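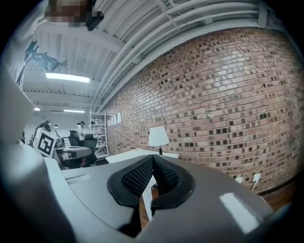

Fig. 4. Hand-held gripper: light-grey housing, black finger pads.

Section 4: Setting up a statement log for foreign ministry releases

112 shares | 3 comments

This section assumes you have installed Hanine and created an empty workspace. It covers the statement log, the part of the program that collects what governments say about a negotiation and lays it out by date, speaker and topic. The worked entries use the Plumville fisheries talks, a long-running dispute over a shared strait, mostly conducted by press release.

A word before you start. The brochure from Stostton, who publish the program, says the log will "reveal the real positions of the parties." It will do no such thing. It will give you a tidy record of what the parties wanted printed, with the changes marked. Whether the changes mean anything is left to you, and plenty of the time they mean that somebody new is writing the releases.

4.1 Choosing sources

1. Open Workspace, then Sources, then Add.

2. Enter the address of the ministry's own news page. Do this for every government at the table, including the ones you find tiresome.

3. Under Language, choose the original language first and the English version second. If you tick only English, the program will treat the translation as the text.

4. Under Type, pick one of Ministry, State Media, Delegation, Third Party or Unsigned.

5. Press Save and wait for the green tick.

Note: The green tick means the page was reached. It has nothing to say about whether the page is complete, current or the same page the ministry shows to visitors at home.

Caution: Do not file a state news agency under Ministry to save yourself a category. Agencies paraphrase. A minister who "expressed interest in" something in the ministry text can be found "insisting on" it by the time the agency is done, and once the two are merged you can't pull them apart without deleting the source and starting again.

The Unsigned type is for "a diplomat close to the talks" and his many cousins. You'll be tempted to leave it out. I keep it, in its own colour, and I don't let it feed any chart. Unsigned remarks are useful for telling you what someone wanted floated that week.

4.2 Setting the collection window

1. Go to Log, then Window.

2. Set the start of the window. The default is the day you installed the program, a poor choice for any dispute older than your laptop.

3. For a live negotiation, set Look Back to 30 days and check by hand that older releases exist on the source page. If they do, raise the figure to 50.

4. Set Refresh to every 4 hours.

5. Tick Keep Removed Items.

Step 5 is off by default and I have never seen a sensible argument for that. Ministries take things down. They also edit things after posting, sometimes within the hour and generally without a correction line. With the box ticked, the earlier version stays in your log with a grey bar beside it. With the box empty, the log quietly updates itself and you'll be left thinking you misremembered.

Note: A removed item isn't proof of a climbdown. Pages get reorganised. In July the whole archive of one delegation to the Plumville talks vanished, and half the people I correspond with decided the delegation was walking out. It came back with a new menu and a smaller typeface.

Caution: Setting Refresh to every few minutes will get your address blocked by most government sites. The manual's quick-start card suggests "continuous" for "fast-moving situations." Ignore the card.

4.3 Entering speakers

The program sorts by office. Do it this way even when you know perfectly well who holds the post.

1. Open Log, then Speakers, then New.

2. Enter the office: foreign minister, deputy minister, chief negotiator, spokesperson, ambassador.

3. Under Authority, choose Binding, Indicative or Atmospheric.

4. Under Party, choose the government or group the speaker is there for.

5. Save, and repeat for each office.

Most of the damage is done at step 3. Nearly everyone marks a minister as Binding and a spokesperson as Indicative and moves along. Ministers say a great deal that binds them to nothing. My own habit is to reserve Binding for signed texts and votes, put everything said at a podium under Indicative, and send anything said on an aircraft to Atmospheric.

If a party disputes another party's right to be in the room, you will have to enter that speaker under one label or another. Use the label the group gives itself and add the objection in the Remarks field. The program has a Disputed checkbox, but ticking it drops the speaker from the summary page, so for the purposes of your log the side doing the objecting has won.

4.4 Tagging phrases

1. Open any saved statement.

2. Highlight a phrase and press T.

3. Choose an existing tag or type a new one.

4. Press Enter. The tag is applied to every exact match in the log.

5. Press Review to see near matches, and accept or refuse each one.

Do the review. I know it's dull. "Without preconditions" and "without prior conditions" will be offered as the same phrase, and in one language they may well be. In the Plumville texts one side used the first for everything and the other used the second only for the question of licences, and lumping them together produced a lovely chart of two governments converging. They were doing nothing of the kind.

Suggested starting tags:

Ready to talk
Ready to talk if
Red line
Deep concern
All options
Outside interference
Technical level
Constructive atmosphere

Keep "Ready to talk" and "Ready to talk if" separate whatever the program tells you. It will tell you to merge them.

Note: "Technical level" has no fixed meaning. It can be a working meeting of people who know about nets and tonnage, and it can be what you call a meeting when the senior people have refused to come.

4.5 The Bednarek score

The Bednarek score is the number in the top right corner of the summary page. Stostton describe it as a measure of "negotiating temperature." A low score is meant to be cordial and a high score hostile.

To turn it on:

1. Go to Summary, then Indicators.

2. Tick Bednarek.

3. Choose a baseline period.

4. Press Calculate.

To turn it off:

1. Go to Summary, then Indicators.

2. Untick Bednarek.

I recommend the second procedure. The score is built from a list of words with weights attached, and the help pages don't publish the list. I tried it on a joint statement that both sides had signed, shaken hands over and sent out with a group photograph, and it came back at 40, the same as for an expulsion notice. The joint statement mentioned the word "conflict" a lot, as a thing the parties were pleased to have avoided.

If someone above you wants the number, give it to them with the baseline written beside it. Changing the baseline moves the score far more than anything a minister says.

Caution: The score can't be removed from exported reports once it has been switched on in a workspace. Make a copy of the workspace first if you want to try it.

4.6 Checking the log before you rely on it

1. Pick one round of talks that has finished and whose outcome you know.

2. Print the log for the period leading up to it.

3. Cover the outcome and write down what you would have predicted from the log alone.

4. Compare.

5. Write the result in the Remarks field of the workspace, including when it is embarrassing.

Mine was embarrassing. From the statements I'd have said the Plumville licence round was dead, with both capitals calling the other's offer unserious right up to the final morning. They signed a one-year extension after lunch. I ran the check again on a different round and guessed right, for reasons that now look to me like luck.

If your log fails the check, don't go back and adjust the tags until it passes. The program makes this very easy to do.

4.7 If something goes wrong

Duplicate statements. Usually the same text posted by the ministry and the embassy. Leave both if the wording differs by so much as an adjective.

Missing English version. Wait a day. If it still hasn't appeared, the text may have been meant for listeners at home, and you should have it translated by someone who reads the language.

Speaker shown as Unknown. The office has been renamed. Edit the entry under Speakers.

Chart shows a sudden thaw. Check for a public holiday.

Continue to Section 5: Exporting and sharing a log.

Comments (3)

portside_reader
The bit about Keep Removed Items should be in bold. I ran a log for months with it off and have no idea what I lost.

tidetable
A bit hard on the Bednarek score, I think. I use it only to compare one ministry with itself and it behaves all right. Wouldn't put it in a report, mind you.

second desk
Step 5 in 4.4 doesn't work for me, Review is greyed out. Is that the free version?

Related
Section 3: Installing Hanine and creating a workspace
Section 5: Exporting and sharing a log
Reading a joint communiqué when the two versions don't match
Ceasefire, truce, pause: a short word list
What "observer status" gets you and what it doesn't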